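Moving our files off the old storage box: your questions

Last updated July 22, 2026

I've been getting the same handful of questions at the coffee machine and by email ever since we started shifting everything over to Flastico, so I'm putting my answers in one spot. I'm Leonie Mühlbauer, I look after systems for the studio, and if yours isn't covered below just write to me. I don't bite.

Why are we moving at all?

The support contract on the old storage ran out in March, and the renewal quote made me put my sandwich down. We were also down to the last slivers of free space. Every big project meant me going around begging people to delete old renders, which I hated and you hated more.

How much stuff are we talking about?

103 terabytes in total. A good chunk of that is finished work nobody has opened in years, and that part is going to the archive tier, where it costs us far less to keep. Live projects go on the fast disks.

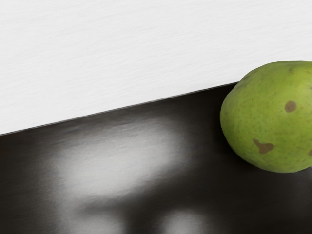

Will my folder paths change?

The drive letter stays the same, and so does everything under it down to the project name. The one change is that client folders that used to sit loose at the top level now live inside a folder called Clients. If you have links baked into layout files, open one and check it before you panic. Most of them sort themselves out (the design apps are pretty good at hunting down a moved file), and I have a relinking script for the stubborn ones.

When does my team move?

There are 17 teams and 13 have already gone across. The remaining ones are the heavy users, so I'm doing them one at a time and over a weekend. You'll get an email from me a week ahead and another the afternoon before. Please read the second one! It tells you when the old drive goes read-only, and anything you save to your desktop after that point is yours to carry over.

What happened with the Vuvadari project files?

Ah, that. A batch of folders copied over with the wrong permissions, so the whole team could see their files but couldn't save them. The data itself was fine. I'd tested permissions on a small set that happened to have simple groups, and Vuvadari has groups inside groups inside groups. I now run a full permissions comparison before anybody is switched over, and it has caught two more of these before they bit.

Is it really faster?

For big files, very much so. For lots of tiny files it's a mixed bag, and I'd be fibbing if I told you otherwise. Opening a folder with thousands of thumbnails can still drag a bit the first time you do it - after that they're cached and it's quick.

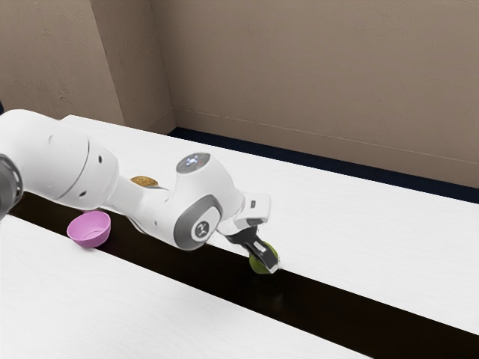
Roman Duda wrote in to say that his large video projects open while he's still reaching for his mug, but that searching by file name felt slower than before, and he wondered if he was doing something wrong. He wasn't. The search index was still being built that week. It's finished now, so if your searches still crawl, tell me, and send me the exact words you typed.

Can I get back a file I deleted by accident?

Usually, and without me. Right-click the folder it was in, choose Previous Versions, and pick a date. We keep hourly snapshots for two days, then daily ones for 100 days. Older than that and I have to go to the backup copy at Wasow, so please give me a working day.

What about working from home?

Same as now. Connect to the VPN first and then open the drive. If you're on a slow line, copy the project down, work on it locally and copy it back when you're done. Editing video straight off the server over home Wi-Fi was a bad idea on the old system and it's still a bad idea.
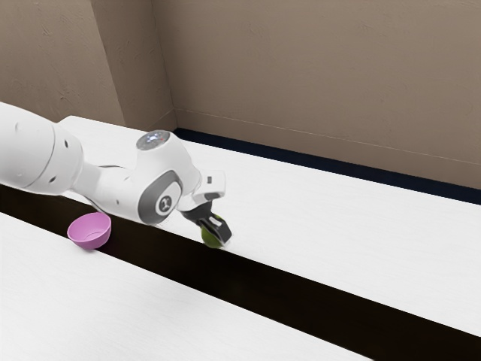 Who do I ask for more space?

Send me an email with the project name and a rough size, and I'll raise the limit the same day if there's room in your team's share. Bigger requests go to your department head first, mostly so the cost lands in the right budget.

What happens to the old box?

It stays switched on and read-only for a month after the last team moves. Then the disks get wiped and the whole lot goes to Szczepańska for recycling. If you know of some odd folder that only you ever use, now's a good time to check that it made it across.

Can I keep using my USB drives?

For carrying files to a client meeting, sure. Please don't keep the only copy of anything on one. Two drives have died on my desk this year and I could only rescue one of them.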